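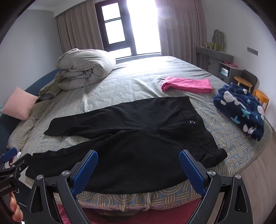

I have folded trousers on a bed for most of my adult life and I am no longer convinced that folding does anything.

The argument for it, as my aunt Chrysanthi puts it, is that a pair of black pants laid flat, seams matched, leg over leg, will come out of the drawer the way it went in. Mine never have. They come out with a crease across the knee and a second one I can't account for. The black ones are the worst, and every bit of lint on the bedspread has found them by then.

Then there are the people who want to sell you a method. Sowmya Joseph's column in the Watadley paper told us in January to fold everything in thirds and stand it on edge like files in a cabinet. I did it for 11 days. By the end the files had slumped over and I was pulling out three pairs to find one. Lelar will sell you a drawer divider for this problem. The method was supposed to be the solution, and now it needs equipment?

I will give the bed its due. It beats the kitchen table for this job, being wide and soft and usually free in the middle of the day. But a soft surface is also why nothing on it ever lies quite flat. You smooth one leg and the other one shifts – I have been at this long enough to know.

Hang them up, my brother-in-law Orestis says. He owns four pairs of pants and a closet the size of my bathroom. I own about 100 hangers, and most of them are under coats.

So I still fold, once lengthwise and once across, and I iron the pair I need on the morning I need it.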